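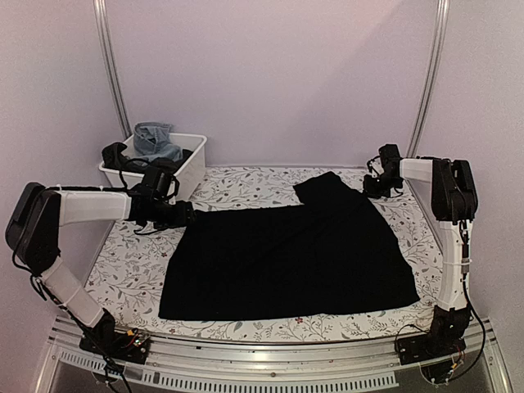 Anyone who has walked past the old Marar bus yard since spring will have noticed that the chain-link fence is gone and that there is, at long last, something green behind where it stood. I want to use my corner of the newsletter this month to tell you how the planting has been going, and to ask a favor of those of you who live or work within a few blocks of it. When Pavithra Chacko first laid out her drawing for us at the spring meeting, the yard was one big dark shape with a nearly straight edge along Farnov Street, wider at that end and narrower at the back, and I remember thinking it looked like a black skirt spread flat on a leafy tablecloth, with all the street trees and back gardens of the neighborhood printed around it. That dark shape was asphalt, and every drop of rain that fell on it ran straight down to the corner of Farnov and into the storm drain, which as many of you know has a habit of giving it all back to us.

The idea behind the new layout is simple enough. The ground already slopes toward Farnov, so the old paving along that side has been taken up and replaced with 8 long planting beds set a little lower than the sidewalk. Rain coming off the remaining hard surface goes into the first bed, fills it, spills over a low stone lip into the second, and so on down the line. Pavithra tells me the proper word is bioretention. My neighbor calls them the bathtubs, and I'm afraid that is the name that has stuck on our block.

Into those beds went 3,000 plugs, mostly sedges and rushes in the low parts, with asters, bee balm and little bluestem up on the shoulders where it stays drier. Plugs are tiny when they go in, no bigger than your thumb, and for the first month the whole place looked like a bad haircut. Please be patient with it. Ute Kasten, who chose the plants and has done this sort of thing on far worse soil than ours, says the first year is all roots, the second year you begin to see it, and the third year people start complaining that it's too tall!

We lost a fair number of the bee balm in the dry spell in August, mostly in the two beds closest to the loading dock, where the wall throws the heat back in the afternoon. Ute would like to try mountain mint there instead, and I must say I'm all for it, having grown it by my own back steps for years and never once managed to kill it. The replacements are coming from the Flellinetti nursery along with 2 more swamp white oaks for the Farnov side. Those oaks will be small when they arrive, so if you were hoping for shade over the bus stop, think of it as a present for somebody else's grandchildren.

There is also a cistern now, tucked behind the Flilamis building, which holds 1,000 gallons off the roof. It has a spigot on the side with a hose long enough to reach the upper beds but not, alas, the lower ones, so bring a can if you have one.

Now for the favor. We could use more hands for watering and weeding until the weather cools off for good. We meet on Friday at 5:30 by the spigot and usually work until the light starts to go, and there are gloves to borrow in two sizes, large and too large. If you aren't sure what is a weed and what isn't (I still mix up the young asters with just about everything), Pavithra has put little stakes with painted tops next to the things that should stay. Children are very welcome, dogs a bit less so while the plants are still this short.

And if you park on Farnov, please keep your wheels off the gravel strip along the curb. It looks like a fine spot to pull over, I know, but that is where the street water gets in, and once the stone is packed down it has to be dug out and loosened by hand.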